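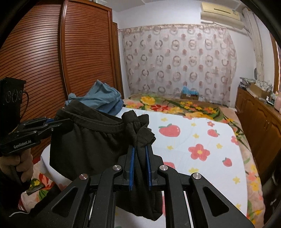

Forum > Home > Laundry and Clothing Care

Black clothes going gray and covered in lint

stikness_mum
I have three people in the house who wear almost nothing but black, and after a couple of months everything looks gray and fuzzy. Pull-on pants are the worst, then socks. I wash on warm with regular liquid detergent and dry on high. Front loader, nine years old. What am I doing wrong?

Tanvir Bhuiyan
Two separate problems. Gray is dye loss or detergent residue. Fuzzy is lint from other things in the load, usually towels. Do you wash towels with the clothes?

stikness_mum
Sometimes, if there's room. I hate running a half load.

Tanvir Bhuiyan
Then stop that first. Wash towels alone, or with other towels. You'll see a difference in two or three washes without changing anything else.

BraydenB
Agree on the towels. I'd also turn everything inside out and go to cold. I've been doing that since March and my work pants still look close to new. Takes an extra minute when you're loading.

Mercy Simiyu
Cold is fine for dye but I don't like it for socks. They don't come out clean, at least not in my machine. I do pants cold and socks warm, separate loads, and I let the socks fade. They're socks.

BraydenB
I wash socks cold too and they come out fine. Might be your detergent. Some powders don't dissolve in cold water and you end up with white streaks on anything dark.

Mercy Simiyu
I use liquid. It's the smell more than the look. Two kids in soccer.

Kumarasinghe92
Nobody has mentioned the dryer. High heat is hard on elastic. I used to replace the kids' pull-on pants every season because the waist went wavy and wouldn't grip anymore. Now I hang them over a rack and only the sheets and towels go in the dryer. The waistbands last a lot longer. It also cuts the fading a little, in my opinion. 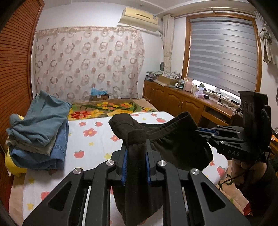
The other thing with hanging is you can shape them while they're damp. Pull the legs straight, smooth the waist flat, and you don't need an iron. Fleece stuff dries overnight in my house even in winter, but we have a radiator in the laundry room.

angus_t
Not everyone has space for a rack. I'm in 400 square feet. Low heat for 20 minutes and then over the back of a chair does the same job.

Kumarasinghe92
Low heat is fine. High heat was my point.

Chaminda Uddin
Check how much detergent you're using before you buy anything. I was filling the cap to the top line for years. That line is for a big dirty load. I went down to 2 tablespoons and the gray film on my T-shirts went away after a few washes. If your water is soft you need even less.

stikness_mum
I fill the cap. Water is hard here, I think. There's scale in the kettle.

Chaminda Uddin
With hard water go a bit higher than I do, but still not the full cap. And run an extra rinse on the dark load.

angus_t
Has anyone used the dark-fabric detergents? My sister swears by the Retico one.

Tanvir Bhuiyan
I tried it for one bottle. Couldn't tell the difference from regular detergent in cold water, and it cost twice as much.

Mercy Simiyu
I like it. The black stays blacker on cotton. No difference on polyester, but that doesn't fade much anyway.

stikness_mum
OK, plan is towels separate, pants inside out on cold, less detergent, extra rinse, low heat. Does vinegar in the rinse do anything? My neighbor keeps telling me to.

BraydenB
I'd skip it. Some manufacturers say it's bad for the rubber door seal. Check your manual.

Kumarasinghe92
I've used half a cup for years with no trouble, but mine's a top loader.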